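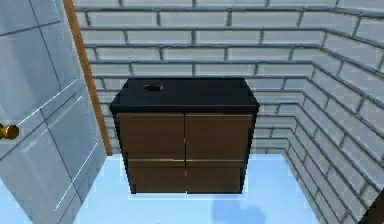
Last changed June 22, 2026

Help > Renting with us > Bathroom refits

Reading time: 2 minutes

Bathroom refits: questions from tenants

How do I know if my bathroom is on the list?

You will get a letter from Homeo at least 5 weeks before work starts. Homes in Hovatthorpe are being done first, then Daravthorpe. If you have moved between the two, your place on the list goes with the address, not with you.

Do I have to pay anything?

No. The refit is covered by your rent. You only pay if you ask for an extra that we have agreed to in writing, such as a second towel rail.

What gets replaced?

The toilet, the sink and its cabinet, the bath or shower, and any damaged wall tile. Floors are replaced if the surveyor says so. We do not move doors or windows.

Can I choose the cabinet?

Yes, from the Chaimongkol range. There are two widths, 600 mm and 900 mm, and the wider one needs a clear wall. Tell the surveyor which you want at the first visit. Changes after that can set your date back.

I have put in my own cabinet. Can I keep it?

Usually -- if it is sound and the pipes can be reached for repairs. We will not fix or replace it later, and you may be asked to take it out when you leave.

How long will I be without a toilet?

Most refits take 5 working days. The toilet is reconnected each evening. The bath or shower is out of use for the whole job, and you can use the showers at the Hovatthorpe office by showing your letter.

Someone in my home has trouble getting around. What should I do?

Call before the survey. We can look at a level-access shower or grab rails, but these need an assessment first and may take longer.

What do I need to clear out?

Everything that is not fixed to the wall or floor. Please leave a clear path from the front door too.

Will there be work over the holidays?

No new jobs start in the second half of December. Repairs carry on as normal.

Who do I complain to?

Speak to the site supervisor first. If that does not settle it, write to Nantana Yimyam, tenant liaison, at the Hovatthorpe office. Include your address and the job number from your letter.

2 comments | 69 shares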